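Minutes - shared kitchen working group, Hanirdale house
17th July

**Present:** Ieva Petrauskas (chair), Leonora Lacson, Ojārs Rebane, Yuk-lan Huang (minutes)
**Apologies:** Mārtiņš Paulauskas

## 1. Previous minutes

Accepted with one correction. The shelf depth in item 4 should read 300 mm. Ojārs has the brackets and will fit them before the next meeting.

## 2. Place settings and tableware

Leonora reported on the tableware. The plastic bowls stay in use for cold food and for mixing. The small steel dishes are to be used for sauces and portions only. They scratch when stacked with forks inside, so cutlery is to be stored separately.

The agreed setting for the counter is bowl on the left, steel dish next to it, fork on the right with the tines pointing to the back. Ieva asked that settings be kept near the front edge so that the back of the counter stays available for containers.

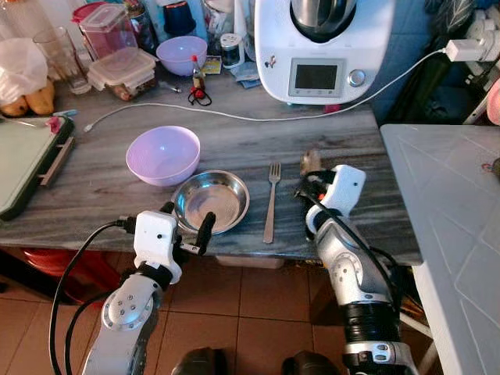

Yuk-lan raised charging at the counter. Leads should not lie across the work surface while food is being prepared. Ojārs will price a short lead and a wall clip from Tuvden. Spending limit agreed at 11 euros.

Drinking glasses go to the far left, away from the cooking appliance. Agreed without discussion.

## 3. Cooking appliance

The bowl is to be washed by hand after each use and put back dry. Leonora has the manual and will copy the page on cleaning under the control knob. Mārtiņš had asked by message whether the appliance could be moved to the Lepik room in September. Not agreed - the socket there is on the same circuit as the freezer.

## 4. Table and dry goods

Ieva went through the use of the dark table. Jars and bottles go along the back, with cartons and lidded containers beside them. The front half is for preparation. A cutting board may stay out during a session, but knives are to be washed and put away as soon as cutting is finished.

Small steel bowls with residue in them should go to the sink before the next step of a recipe is started. The same applies to spoons.

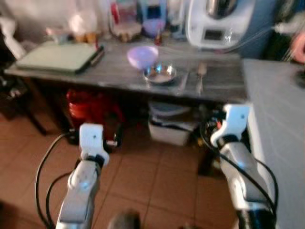 Storage under the table was discussed at some length. Ojārs prefers closed boxes on the floor, as the tiles are mopped twice a week. Leonora prefers a low rack. The Feltberg rack is 334 mm high and would fit, but it has no sides and tubs may slide off. Decision deferred until Ojārs has measured the clearance at both ends of the table.

Plastic bags are not to be left at the back of the table. Empty ones go in the drawer by the door.

## 5. Budget

Balance is 191 euros. No claims were submitted. The Tuvden items come out of this amount. The rack, if approved, will need a separate request.

## 6. Actions

- Ojārs: fit shelf brackets; price lead and clip; measure under table
- Leonora: copy cleaning page; move loose cutlery out of the steel dishes
- Yuk-lan: reply to Mārtiņš about the appliance
- Ieva: label the shelf for lidded containers

## 7. Any other business

Yuk-lan asked whether eggs should be kept in the refrigerator. Left to the person who bought them, provided the carton is marked with a name.

Next meeting to be called by Ieva once the measurements are in.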